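Wrist depth drops out on glossy panels, planner clips the edge

puvangate_dev
17 Jan 2021
Running the Sulard planner, version 9, with a wrist depth camera. On matte parts the octomap is fine. On a white gloss panel I get holes wherever the overhead lights reflect, and the planner treats the holes as free space. Voxel size is 40 mm. Log stops at frame 1228 with a contact fault.

zisarach
Unknown is not free. Check allow_unknown in the scene config. It defaults to true.

puvangate_dev
Set it to false. Now no plan is found at all, because the finger always shadows part of the map.

fairweather_k
Mask the gripper using the URDF before inserting the cloud. Then fit a surface to the valid points and fill from that.

zisarach
Disagree with the fill. A curved panel fitted from partial returns will be wrong at the edge, where he's hitting it. Load the CAD mesh and register it.

fairweather_k
Registration has the same bad points to work with.

puvangate_dev
No CAD for this part. Wrist RGB at the approach pose:

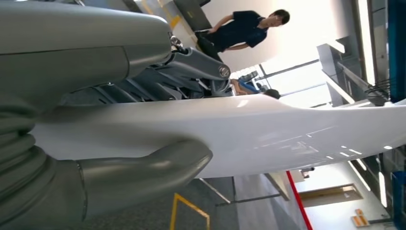 The self filter uses the stock finger model with 9 mm padding. I can raise that, but then grasp poses start failing the collision check.

zisarach
Use separate padding for the map filter and the collision check. They are different parameters.

puvangate_dev
Missed that. Will split them and rerun from the same log.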